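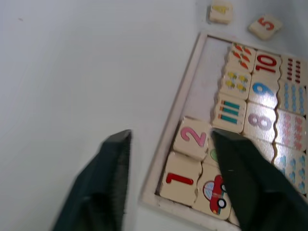 April 10, 2023

Sourdough notes, continued from the page with the coffee ring on it. Starter is Skunar, the rye one, fed last night before I went home and again this morning when I got in. It had gone up nicely and then slumped a bit on one side of the jar, so I probably caught it an hour late. Smelled fine - sharp, a little like green apples.

Batch A is the same as last time. Batch B has the Ludgate flour swapped in for all of the white. I wanted to do a half swap first but Teodor says half swaps never tell us anything and I'm tired of arguing about it, so full swap it is!

Each loaf got 200 g of starter, which is more than I'd use at home, but we want them baked before the building closes. Mixed both by hand. B drank up the water much faster and felt tight right away, kind of like cold putty, and I had to wet my hands over and over to get through the folds. A was its usual floppy self. (Note to whoever uses the big bowl next: the chip on the rim is sharper than it looks, I have a bandage on to prove it.)

Second set of folds, B had loosened up a lot. I was ready to add water and I'm glad I waited. Third set, the two doughs felt nearly the same, except B tears if you pull it quickly. Skipped the fourth set on both.

Shaping was ugly. I floured the baskets with rice flour from the Buzatu bag and still had B stick on one side. Grigore Oprea came by while I was picking dough out of the basket and told me his grandmother used bran for this, coarse bran, plenty of it. Worth a try. We have a tub of it on the low shelf that has been there since July and I should check it for bugs first.

Baked in the two covered pots, lids off for the last stretch. The probe in the left pot's oven still reads low, so don't trust the display, use the hanging thermometer. A came out tall with a good ear. B spread more and the crust went dark early - I pulled it before I really wanted to. Cut it too soon as well, because I have no patience, and the crumb was gummy near the bottom. Flavor is much better than A though, toasty and a bit sweet. Teodor had three slices with butter, so.

Next time: less starter in B, shorter proof, bran in one basket and rice flour in the other. Ask Grigore how coarse is coarse. Also we're nearly out of parchment and somebody has walked off with the good scraper again, the one with the blue handle.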